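Foro › Madera en la cocina › Acabados y mantenimiento
Tema: Aceite mineral o aceite de tung para maderas en contacto con alimentos

dververidis
Tengo que renovar el acabado de varias piezas de cocina y dudo entre aceite mineral con cera y tung puro. El mineral no polimeriza: hay que reponerlo cada poco. El tung cura, pero tarda semanas. ¿Alguien ha usado los dos en la misma cocina?

kalliopi_a
Mineral, sin discusión. Lijado a 200, humedecer para levantar el grano, repaso suave y dos manos en caliente. Con tung puro estuve 8 días esperando entre manos en junio y seguía pegajoso.

Skumier
Si seguía pegajoso, la capa era demasiado gruesa. El tung se aplica diluido, se dejan 40 minutos y se retira todo el sobrante con un trapo. El fallo está en la aplicación — el aceite cura bien.

kalliopi_a
Lo retiré. La humedad ambiente también influye y en mi taller es alta.

Eftychia Athanasiadis
Depende de la pieza. En una tabla de corte el cuchillo rompe cualquier película, así que me interesa un acabado que se repare con un trapo: mineral. En cajas y bandejas no hay corte y el tung compensa. Mi reparto en casa es ese:

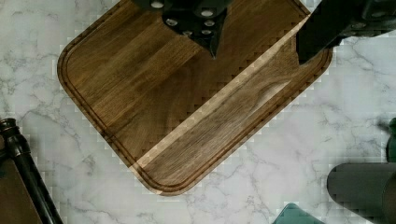
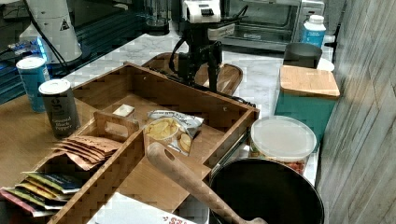
Con las ranuras perimetrales hay que insistir. El fondo suele quedar peor lijado que la cara, absorbe más y se reseca antes. Yo paso un taco redondo con lija y aplico el aceite con pincel estrecho. En bambú reduzco la cantidad a la mitad, porque absorbe poco y el sobrante se queda en las juntas.

Skumier
De acuerdo en casi todo. En el interior de una caja para infusiones no pondría ningún aceite: el papel coge olor.

Eftychia Athanasiadis
Curado del todo no huele. Antes de eso, sí, y hay que dejarla vacía y abierta.

nallport
¿Y la cera de abeja del bote de Grusidex? Compré el de 900 gramos y no se acaba nunca.

kalliopi_a
Sirve como última mano sobre el mineral. Sola protege poco.

dververidis
Entendido. Mineral para las tablas y tung diluido para el resto. Empiezo por una pieza pequeña y comento cómo cura.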